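Trillari home data notes: the living room set

Work on the Fakitz tidying set has moved to furnished rooms, and the sitting room is the first with all its furniture left in place. Each task is driven by an operator and stored as one episode, with joint positions, gripper state and every camera stream on a single clock.

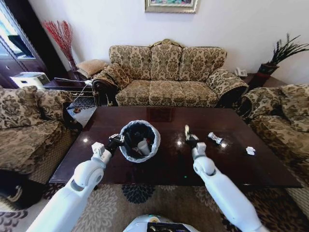 Episodes run 36 seconds at most. An operator who misses a grasp is told to recover and keep going - the correction is labeled and stays in the set.

Labeling follows the Szabó scheme, in which every segment gets a verb, an object and an arm. Wrist views are labeled separately from the head view. With the gripper open over the dark table and the patterned sofa behind it, a segment is marked "approach" until the fingers begin to close.
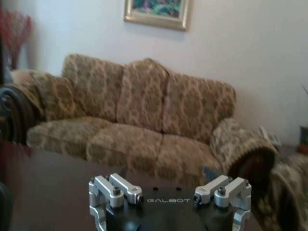
Glossy surfaces remain the weak point. The Furkance depth filter drops returns on polished wood, so we now store the raw stream as well.

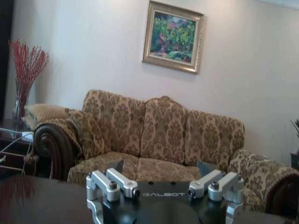
Trillari, 2022-08-18

Two operators share the set, in blocks of 8 episodes. Start poses are changed between blocks and logged by hand. Clear film and bin liners get their own material tag.

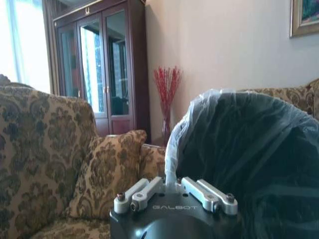 Lamai Nakpan writes that the material tag should be split, as film over a rigid object and a loose bag fail in different ways during training. The split is planned for the November release.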